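Weidemann Packing Table Assistant

We built the Weidemann for the folks who spend their whole shift opening, filling and closing storage bins, and we've tried very hard (with plenty of grumbling from our own shipping room at Pondau!) to make it something people are glad to work beside. It takes over the lids and the lifting, and your crew keeps the sorting, the checking and the odd jobs that need a good pair of eyes. 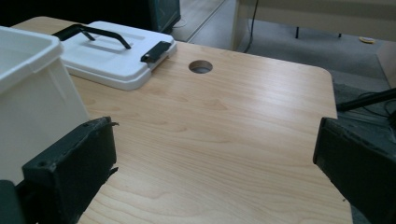

Will my packers need special training?
Most people are comfortable after one morning with it, and Snežana Dimitriou from our Clomov office will gladly stay on until Friday if your team would like the company.

At Pondau the packers now trade places every two hours, and the late shift has taken over label checks, a job they'd been asking for since June. The standard kit handles up to 200 bins a shift and comes with 8 spare finger pads. Larger sites may want to look at the Jerkley model, built for up to 1000.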